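3.2 Bowl racking with the Plernard tabletop kit

The second kit we reviewed, the Plernard from Wesell, arrives as a pair of arms on a shared front rail, with cameras at the wrists and software for recording and replaying trained tasks. We were keen to try it on bowls, a job that had given us plenty of trouble with the Mizuno set (Section 3.1). Bowls roll, they nest, and their rims leave little room for a finger. Figure 2 shows the kit at work on the racking task.

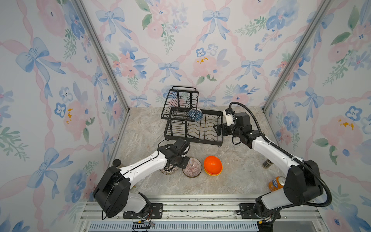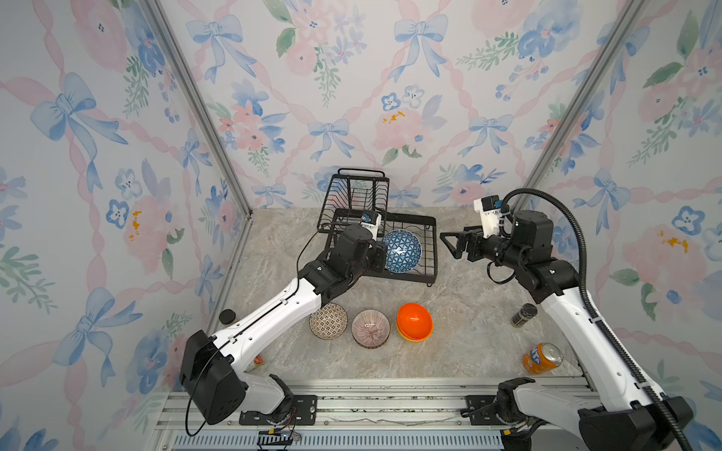
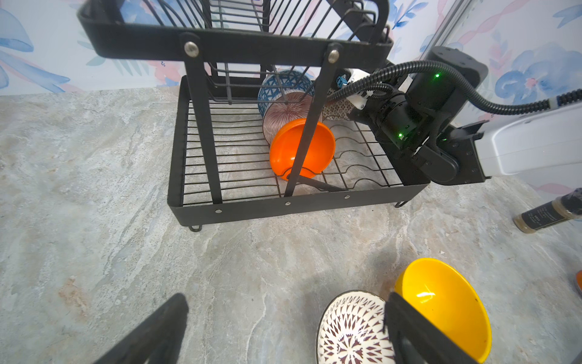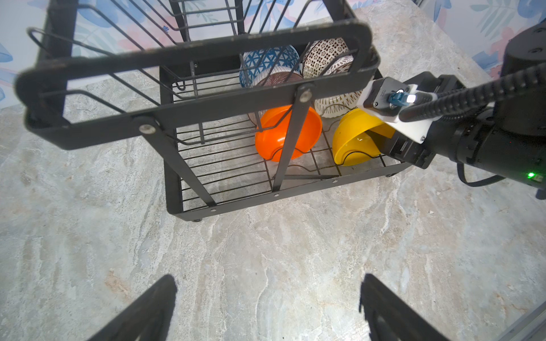
Figure 2. Bowl racking with the Plernard kit: two views of the whole cell, followed by two wrist-camera views of the rack.

3.3 Setup and results

Glenys Yeoman assembled the kit from the printed guide in a single afternoon and had both arms answering commands by 5 p.m. We trained the task on 275 demonstrations, all recorded with the supplied software, and then ran 966 placement attempts. A placement counted only if the bowl stayed upright after the gripper let go. Of all attempts, 152 failed, mostly while lifting the top bowl from a stack. We had expected far worse!

The wrist cameras deserve real praise. Once a few bowls are in the rack, the wires and rims overlap so much that the fixed camera has trouble finding the next free slot, and the close view from the wrist makes that choice a great deal easier. Having a camera on each arm also lets one arm watch while the other places, a feature we ended up using in nearly every run.

Two things could be better. The cable conduit is stiff, and in early runs it pulled on the wrist near the end of a long reach; rerouting it took us most of a morning and the guide gives no help with it. The recording software also drops its camera settings after a restart, so we kept ours in a separate file and loaded them by hand. Wesell has told us that a fix is planned for January.

Even so, this was the kit our team most enjoyed using. We repeat the same task with the Clistard gripper upgrade in Section 3.4.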